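Gripper stall fault, part two

The fault came back in March, at cycle 867 of a run that was meant to reach 3000. Same symptom as before: the Cabral controller reports "object held", the arm lifts, and the fingers carry on closing very slowly until the current limit trips and everything drops.

I had blamed the finger screws. They were fine. I then logged finger position at 500 Hz during the hold, and the trace shows a steady creep starting 146 ms after contact. Hard objects don't do it. The felt ketchup bottle does it on most grasps.
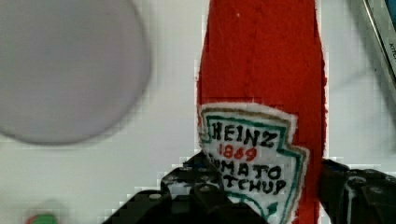 The Vernano driver decides a grasp is complete when finger speed falls below a threshold. Soft fabric slows the fingers early, so the flag goes up before there is any real grip force. The position loop still has an error to work off, and it keeps pushing. By the time the arm is moving, the integral term has wound up and the motor is near its limit.

Two changes so far. The integrator is now clamped once contact is detected, and the held flag needs both low speed and a minimum current. The drop on overcurrent bothers me more. Releasing is the wrong default with anything heavy in the fingers, and I haven't found where to override it.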